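Bin picking, part three: the two grippers

Posted Jul 8, 2023

I said at the end of the last post that I would write up the gripper comparison once we had enough runs to say anything useful. We have them now, so here are my notes.

The two grippers are the Zostier parallel jaw, which we have had since the start, and a suction head on loan from Irholm. Both were tried on the same arm with the same controller. Melati Liew did the controller side and I did the mounting, the tool changes and most of the standing about. Hermenegildo Cuevas at Kumarasinghe lent us a better calibration plate halfway through, and I should have asked him for it sooner.

The rule was simple. Tip a mixed set of household objects and toys into the bin, let the planner choose a target, and give it three tries before moving on. If all three failed, the object stayed where it was and counted against the gripper. We ran 63 objects through with each head, spread over five sessions. I changed the lighting between sessions but left it alone during them.

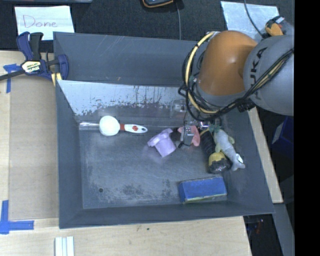 The parallel jaw won overall, though by less than I had expected. It is small and it goes down into a crowd of objects well. Its weak point is anything flat, or anything lying with its wide side up. The blue box near the front wall is the kind of target that gives it trouble, as the jaws have to find an edge and the bin wall takes away half of the directions they could come from. Handles are easier. The white utensil with the red collar was one I would have bet on, and the planner goes for the tapered part nearly every time. The shark has been no bother at all. Soft or hard, something that shape gives the fingers plenty of places to close.

Suction was the other way round. Boxes came up on the first try so often that I stopped watching them. It did poorly on ribbed things, on anything with lobes, and on small rounded parts where the cup could not seal. Melati raised the vacuum threshold after the second session, which stopped it setting off with things it was about to drop, but it also made it give up on a few that it might have held.

Clear objects were bad for both, and that is a camera problem. The depth image either has a hole where the object should be or shows the floor of the bin behind it. The metal floor makes this worse, because every scuff and reflection turns up as noise. I tried a matt liner for one session and the depth was cleaner, but the liner slid about and I took it out again. A painted bin might be the way to go.

Walls were the other thing. Ours slope, which helps a bit with reach, but the planner still has to keep the wrist clear of the rim. Both heads lost more picks to "no collision-free path" than to a bad grip when the object was right up against a side. A longer finger or a longer suction tube would help, and I have asked Trenitz for a price on an extension piece. They make one that fits our flange with two extra bolts.

Cables deserve a paragraph. With the jaw fitted, the loops beside the wrist hang low enough that I worry about them when the arm goes into a corner. They have not caught on anything so far. The suction hose is stiffer and pulled the wrist joint towards its limit in certain poses, so Melati added a penalty for those poses. It cost us a little speed. I re-tied the lot twice and would still like a proper dress pack.

Changing heads takes me five minutes now, including the check against the plate. At first it was closer to half an hour, mostly because I kept mixing up the two tool files. They have sensible names now.

For the time being the jaw stays on. The suction head goes back to Irholm in September, and before then I want to try the pair of them on one mount, with the planner picking whichever suits the object. Melati thinks the combined head will be too wide for the corners. She may well be right, but the bracket is already drawn up and I have ordered the metal for it.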